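Suvau Small Kitchen Items

Data card, second version

Summary

Suvau is a set of photographs of small kitchen things lying on counters and tables: plates, bowls, pots, cups, utensils and food. The set has 2000 pictures with labels. It was made for people who study how a kitchen surface looks while it is in use, before everything has gone back to its place.

What is inside

pictures/ all photographs, sorted by session
labels/ one text file for each photograph
words.txt the list of 50 item names we allow
notes.txt remarks of the labellers, not corrected

Sessions are named after the kitchen where they were taken. There are three kitchens: Jenska, Dimik and Ersoy. Jenska has the largest share. Ersoy has only 200 pictures and we hope to add more in April.

How we label

Each item receives a name, a main colour and the surface on which it stands. A bowl with food in it is labelled as a bowl, and the food receives its own line with the word "in". We do not guess the material. If a labeller cannot decide between two names, she writes the more general one, for example "container" or "food".

The surface is important for us. Many kitchens have two surfaces side by side, and an item near the border must be given to the one which carries its weight.

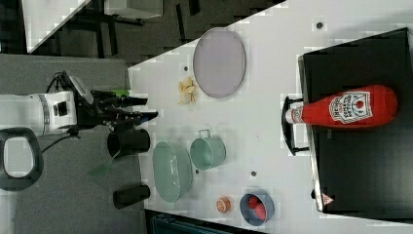

Colour names caused the longest discussion. Pale green and mint green were used by different labellers for the same bowls, so in this version both are written as "green, pale". Grey with a little lavender is written as "grey, pale". Blue bowls with a grey inside have two colours, the outside first.

Known problems

Round red food is sometimes labelled "tomato" and sometimes "fruit". In 7 files the surface line is missing. Cups lying on their side and cups standing up are not separated, please do not use the set for this purpose.

Contact

The labels are maintained by Natalie Fairclough. When you report a mistake, please write the session name and the number of the file.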